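Zweiarmroboter per Teleoperation anlernen: linker Arm macht Mist, rechter ist brav?
Verfasst von Iolanda Bragança am 2021-08-28

Hallo zusammen, ich führe unseren Zweiarmer seit Juni per Fernsteuerung durch Aufgaben am Bett, mit Karte und Kissen. Rechts am Kissen läuft alles prima, aber links an der Karte werde ich furchtbar zittrig, und genau das steckt dann in den Aufnahmen! 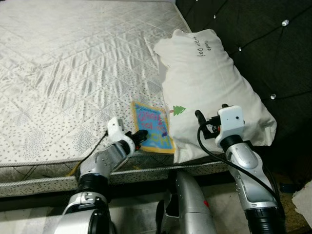
Inzwischen habe ich 39 Durchläufe zusammen und das Modell zögert links jedes Mal. Soll ich die zittrigen wegwerfen oder einfach weitersammeln? Und schaut ihr beim Steuern eher auf die Kopfkamera oder aufs Handgelenk?

Deepak Katiyar
Wegwerfen, aber nur die wirklich schlimmen. Ich hatte mal 1.072 Aufnahmen und habe viel zu spät gemerkt, dass meine Pausen das Problem waren (ich überlege halt gern mitten in der Bewegung...). Zum Üben nehme ich irgendwas Schmales, eine Holzleiste zum Beispiel, und schaue dabei nur aufs Handgelenkbild. Da sieht man sofort, ob beide Finger anliegen.

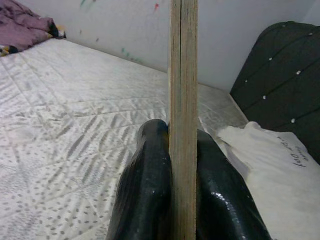
Teófilo Tello
Kabel prüfen! Bei mir war es das Kabel.

Manju Singhal
Ich würde mit beiden Armen immer aus derselben Haltung starten, kurz vor der Matratzenkante, und erst dann die Aufnahme einschalten. Für den Weg dorthin die Kopfkamera, fürs Greifen das Handgelenk. Und mach nach zwei Durchläufen Pause, die Hände werden schneller müde, als man denkt.

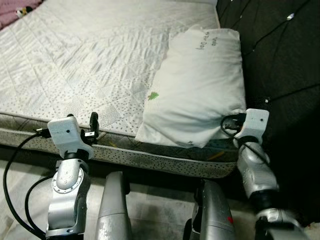
Beide Arme vor der Matratze, rechts das Kissen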